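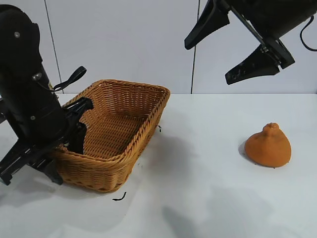 A woven basket on a white tabletop. Shoppers at Tallow can now borrow one like it at the door.

Bread shop swaps paper bags for baskets

The bakery and grocery shop Tallow has stopped giving out paper bags for loose bread and rolls. Since January, customers take a woven basket from a shelf near the entrance, fill it, and leave it at the counter when they pay.

The shop bought 300 baskets from Pramano, a small supplier of household goods. They are used in the bread section and also for fruit, where the old plastic crates were removed last month.

According to the shop, the main reason was the cost of the bags. In the last year it used 70 boxes of them, and many bags were thrown away before the customer had left the street. The shop also wanted something that looks better on the shelves and is easy to wipe clean at closing time.

Before the order was made, staff tried 4 models during two weeks. Two of them were too deep, so the rolls at the bottom were crushed. Another one had a thin edge which was not comfortable to hold when the basket was full. The model that was chosen has rounded corners, a thick twisted rim and walls that slope in toward a flat floor, so it is wider at the top than at the bottom.

Regular customers seem to like the change, although some of them had to get used to it. In the first days several baskets left the shop by mistake – most were brought back the next morning. A small sign at the counter now asks people to check their hands before they go out.

Customers who come without their own bag can still buy a cotton one. The shop says it will not charge for paper when the bread is already sliced, because sliced bread needs to be wrapped.

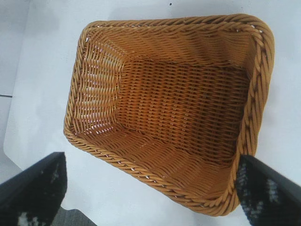 Second shop will follow in spring

Tallow's other branch, next to the Jovness furniture store, plans to start with the same baskets in April. It is a smaller shop, and the entrance must first be changed to make place for the shelf. The work will be done by the local carpentry firm Tjoa and should take three days. The branch stays open during this time, but only the side door can be used.

Old paper bags that are still in stock will be given to customers until they are finished.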